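Ultberg Handgelenkkamera-Set im Test: endlich brauchbare Demos vom Küchentresen

Seit Februar sammeln wir Greifbeispiele für unser Haushaltsmodell, und ich habe in dieser Zeit mehr Kamerahalter verschlissen, als mir lieb ist. Das Set von Ultberg ist das erste, bei dem ich morgens einschalte und einfach loslege. Geliefert werden die kleine Kamera, eine Klemme fürs Handgelenk des Arms, ein angenehm flexibles Kabel und die Aufnahmesoftware Clurasen. Montiert war alles in einer Kaffeepause, und das mit dem beiliegenden Schlüssel!

Vorher hatten wir den Halter von Brunell. Solide, aber schwer, und nach jedem Werkzeugwechsel musste neu kalibriert werden. Die Klemme von Ultberg rastet immer in derselben Stellung ein. Ich habe das anfangs misstrauisch nachgeprüft und inzwischen damit aufgehört.

Richtig Spaß macht Clurasen. Mit dem Fußtaster startet man eine Episode, ein zweiter Druck beendet sie, ein langer Druck verwirft sie. Klingt banal, aber wer schon einmal mit beiden Händen an der Fernsteuerung hing und dann zur Maus greifen musste, weiß, was das wert ist. Bis jetzt sind 1657 Episoden zusammengekommen, verloren gegangen sind davon sieben, alle an einem Nachmittag mit voller Festplatte (mein Fehler).

Auch die Bildqualität hat mich überrascht. Helle Arbeitsplatten waren bei unserer alten Kamera ein Graus, alles überstrahlt. Jetzt bleibt selbst auf weißem Marmor die feine graue Äderung erhalten, und die Holzmaserung ebenso. Gerade bei länglichen, dunklen Teilen wie Möbelgriffen ist das Gold wert - die liegen bei uns gern quer über mehreren Unterlagen, und das Modell soll ja lernen, wo das eine Ding aufhört und das andere anfängt.
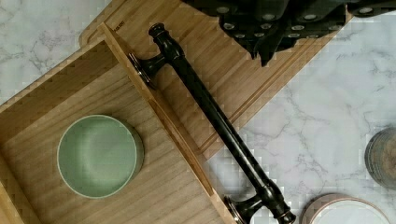 Blick vom Handgelenk: dunkler Möbelgriff über Schneidebrett und Tablettwand, links die grüne Schale.

Ganz ohne Kritik geht es nicht. In der Grundeinstellung komprimiert Clurasen ziemlich kräftig, an den Kanten zwischen Holz und Marmor sieht man dann Blöckchen. Kleine Schrift, etwa ein Brandstempel im Holz, ist so nicht mehr zu lesen. Für unsere Greifaufgaben reicht das völlig, wer Etiketten erkennen will, sollte die Kompression herunterdrehen und Speicherplatz einplanen. Außerdem ist das Kabel für lange Arme knapp bemessen. Ich habe eine Verlängerung von Marti dazwischen und seither keine Aussetzer.

Noch ein Tipp aus der Praxis: Legt die Sachen ruhig unordentlich hin! Tabletts schräg, Stoff halb über das Brett, Teller am Rand. Unsere ersten Aufnahmen waren viel zu aufgeräumt, und das Modell kam mit einer normalen Küche überhaupt nicht zurecht. Mit dem Fußtaster geht das Umräumen zwischen zwei Episoden so flott, dass man es auch wirklich macht.

Von mir gibt es 5 Sterne, trotz Kabel. Ein zweites Set für den anderen Arm ist schon bestellt.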